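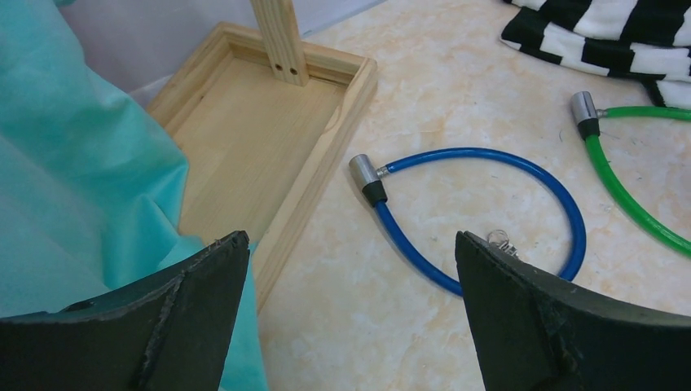
Chapter 7. Buying a Gripper Kit: What the Seller Won't Put on the Page

Most small shops don't build their first gripper. They buy a kit. Box shows up, two fingers, a mount, a wrist camera, a cable that is always too short, and a license key on a card. This chapter is on how to judge that box before the money goes out. We use the Idov two-finger kit as our running case, list price 2,711 dollars, software included for the first year. The brochure shows it picking up cubes. Fine. Anything picks up cubes. Put it over a table with a blue cable lock curled in a loop, a few keys lying inside the loop, a green lock next to that and a bunched checkered cloth off to the side, and now you are asking a real question. Which thing does it go for? Can it take the keys and leave the lock alone? Does the finger itself block the camera right where you need to see?

Keep that last one in mind. We come back to it in 7.3.

7.1 Three kits, one budget

Besides Idov we look at the Prastico starter set and the Seidel rental plan. Very different offers. Prastico sells the hardware outright and charges for support by the call. Seidel rents, 295 a month, and swaps out worn parts at no charge. Idov sits in between. On paper the rental looks expensive. Do the math over your own project length before you decide, not over theirs.

What to ask each seller:

Finger covering -- what is it, how is it attached, what does a spare cost. 
Camera -- fixed at the wrist or movable. Does the view include the fingertips when open? when closed?
Soft goods -- any test results at all with cloth. Most sellers have none.
Thin things -- keys, rings, cable. Same question.
Returns -- who pays freight.

Get the answers in writting. Phone answers don't count.

7.2 Reading a pick rate

A seller says 90 percent. Ninety percent of what? Rupert Fuchs, who ran the trials behind this chapter, wants two things printed beside any rate: the number of tries and the list of objects. About 200 tries per object is a decent start. Fewer then that and one bad afternoon moves the number too much. Also ask who reset the table between tries, and how. An object put back in the same spot every time is an easy object.

Erkon publishes its object list with the service contract. More firms should.

Before going on, write down the five objects your own shop handles most. Real ones, with the floppy bits included. You will need the list for the exercises at the end of 7.4.

Posted 2019-02-20 by Darlene Bouchard
3 comments | 12 shares
Copyright Darlene Bouchard. Contact | Back to top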